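Collecting Drawer Demonstrations Without Losing a Month
September 5, 2018
By Malsha Seneviratne

We started the Skillutetti drawer set in August, with the idea that a robot shown enough good examples of a small job would eventually do the job. It will. It will also learn, with great enthusiasm, every bad habit of the person showing it. These are the steps we follow now, most of them written down the day after we needed them.

1. Write the task as one sentence. Ours was "open the top drawer." Before that it was "interact with the cabinet," and three people recorded three different tasks under the same name for most of an afternoon.

2. Decide where an episode starts and stops. Ours starts with the arm still and the fingers clear of everything. It stops when the drawer is open and the arm has backed off. If your operators like to pause and think, have them do it before they press record. A model trained on hesitation will hesitate, and it will look very thoughtful doing it.

3. Fix the cameras, then leave them alone. Put tape on the mounts. Put your initials on the tape. We use more than one view, and the views should disagree about what they can see: when the gripper blocks the handle from one side, you want another side to ask.

4. Move the cabinet between episodes, but only a little. Turn it a few degrees, slide it a hand's width. If it never moves, the model learns a spot on the table and has no opinion on drawers at all.

5. Record the misses. People delete them out of pride. Tag them instead - "miss," "slip," "wrong thing grabbed" - and keep them in a separate folder called Flamum or whatever you like, as long as it isn't called "misc."

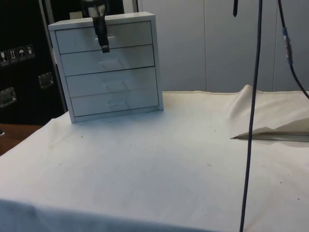

Fingers closed, close to the top drawer's pull.
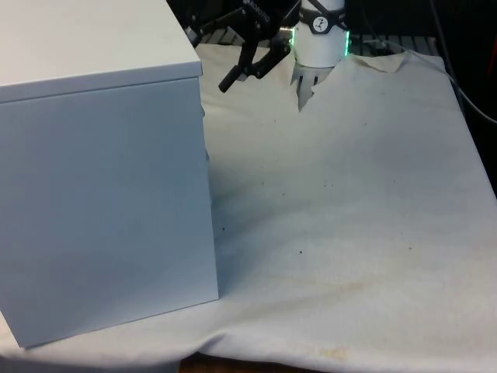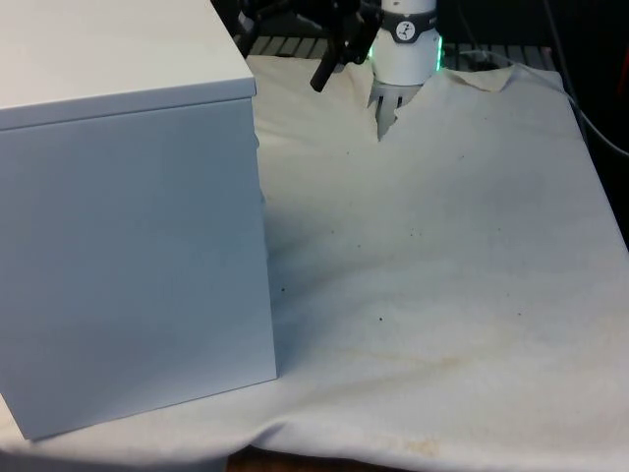 Fingers down in a fold of the cloth. Tag: "wrong thing grabbed."

6. Sort on the same day. We had 2,823 episodes at the end of the first round and had put off looking at them, on the theory that future us would be better rested. Future us was not. After throwing out duplicates, false starts and a long run with the clock set wrong on one camera, 499 more were waiting for a second opinion. Sit down with the day's recordings before you go home.

7. Use the same few labels for everyone. Khan, our labeling tool, has a free text box, and I recommend you hide it. Left open, it collected "good," "Good," "good-ish" and one short poem.

8. Swap operators. One person doing all the driving gives you a beautifully consistent set and a robot that approaches every drawer from the left for the rest of its life. Three operators was enough for us. Let each of them do a warm-up batch that you don't keep.

9. Train early on a small piece. We waited until we had some 2,000 clean episodes before trying anything, and then found that the gripper signal had been saved a beat behind the video. A tiny training run in the first week would have caught it. The results will be terrible and you should look at them anyway.

10. Back up to two places before you clear the recording machine. I have nothing funny to say about this one.

The episode checklist and the label list are in the Flistora folder under "drawers." If you change a label, tell the other operators before lunch, or plan to spend the afternoon changing it back.

Contact: Malsha Seneviratne, Skillutetti | Copyright 2018 Skillutetti | Back to top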